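Cesta de malla metálica

La cesta de malla metálica es un recipiente abierto, de alambre entrelazado o soldado o de chapa perforada, que se emplea para guardar objetos pequeños en talleres, cocinas, lavaderos y bancos de trabajo. Puede apoyarse sobre una superficie, pero su uso más extendido es el mural o colgado, que deja libre el plano de trabajo.

Tipos

Se distinguen dos familias. La cesta de alambre tiene huecos amplios y pesa poco. La de chapa perforada presenta orificios menores y retiene mejor las piezas menudas. Ambas se fabrican con acabado pintado, por lo general blanco o negro, o galvanizado. El fabricante Festirholm incluyó en su catálogo de julio un modelo rectangular de 50 cm de ancho y 12 cm de fondo, con un peso de 466 gramos. La serie Dresik, más estrecha, mide 25 cm.

Colocación

La cesta puede suspenderse de un riel horizontal o sujetarse a un perfil lateral. Para la fijación se usan ganchos, tornillos o bridas de plástico. Las bridas no exigen taladrar y se cortan cuando hay que mover la cesta. Es habitual combinar en un mismo puesto una cesta blanca colgada al fondo y otra negra de alambre en un costado, sujeta con bridas blancas a un riel de aluminio.

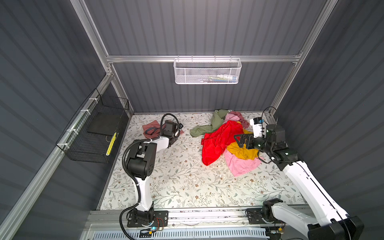 Según Colette Besnard, la brida sirve para cargas ligeras, pero cede con el tiempo si la cesta se llena de herramientas, y en ese caso conviene pasar a una abrazadera metálica. Gaspard Mallet sostiene lo contrario en una nota del 24/9/18: atribuye la mayoría de los fallos a una brida mal tensada y recomienda repartir varias a lo largo del borde.

Contenido y mantenimiento

La malla permite reconocer el contenido sin descolgar la cesta. Los objetos largos, como cepillos o mangos, suelen apoyarse en una esquina; los planos se dejan en el fondo. El polvo se retira con un pincel seco. En los modelos pintados se desaconsejan los estropajos abrasivos, que levantan el recubrimiento en los cruces del alambre.

Véase también: panel perforado, riel de pared, brida.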